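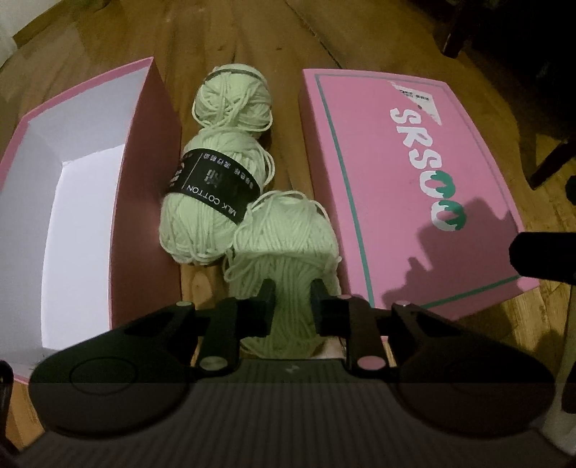 *Filed by the build lead, Landry Robotics Club, September*

## Bench check, hand-held gripper, yarn packing task

Task for this session: pick up each skein, set it in the pink box, put the lid on. Work through the list before the first pick and initial the sheet at the end.

- [x] **Pivot pins seated.** Both large pins OK. No play when the arms are rocked by hand.
- [x] **Fingertips meet evenly.** Left tip was 2 mm high. Shimmed and rechecked.
- [x] **Full open and close, 4 cycles.** Smooth, no clicking.
- [ ] **Loose strands clear of the linkage.** Not passed. The pale green milk cotton sheds loops that can wrap around a pin. Tuck them in before every pick and stop if one catches.
- [x] **Box and lid placed.** Box open side up on the left, lid on the right, printed face up. Keep the yarn between them.
- [ ] **Lid surface clean.** Sticker remnant still on it. Peel it off before the Tumosis meet.
- [x] **Weight limit.** Tool is 155 g over the Clultidura rule for one-hand use, so use two hands until the lighter housing is printed.
- [x] **Safety glasses on, sleeves rolled, long hair tied.**

Open items: 2. Recheck both before the 4:00 run. Spare shims are in the Suler drawer.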